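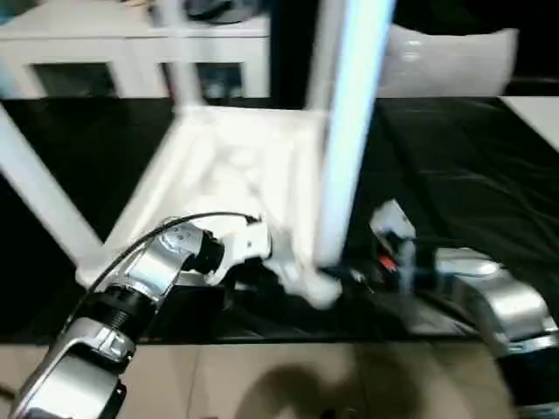
Lejla Atanasov reckons you should never stand one of these up until you've sorted out which end is which, and she's put together more flat-pack than I've had hot dinners.

Puspita Wijaya
1/5 So that's my evening. White frame, bit of fabric, came from Itemton in a box I could carry under one arm (always suspicious). Paid an extra $16 for delivery and it still sat in the hallway until November!

2/5 Tip for anyone else with one of these: put something dark down on the table first. White bits on a white table is how I lost a connector last time, when I was building the Jutero shelf. Found it in my slipper.

Also do the square base before you even look at the poles. I had a pole in my hand from the minute I opened the box and Mum had to tell me to put it down.

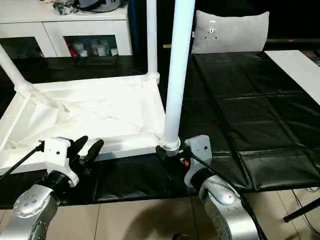
3/5 THE POLES
Okay, these have a metal connector down near the base and they're fussier than they look. Hold the pole low, right by the connector, and keep it dead straight while you turn. If it feels gritty, back it off and start again. Don't muscle it, you'll cross the thread and then you'll be emailing customer service like I was with the last one.

4/5 The fabric is the bit I'm grumpy about. It's been folded so small that the creases have creases. Does anyone iron theirs, or do you just wait for it to drop? The leaflet says "smooth before use" and that's your lot.
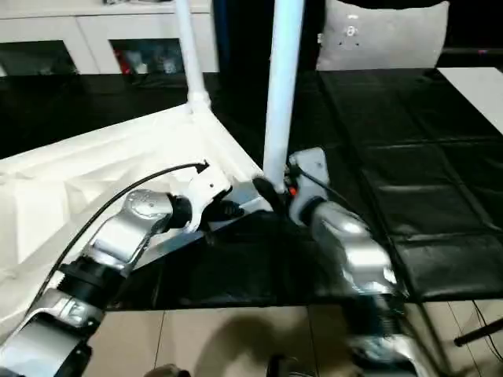
Poles, fabric, silver bar. Creases included.

5/5 Going in the corner by the window once it's done, with the spare blankets on it. If you've got the same one and yours wobbles, tell me now please, before I throw out the box.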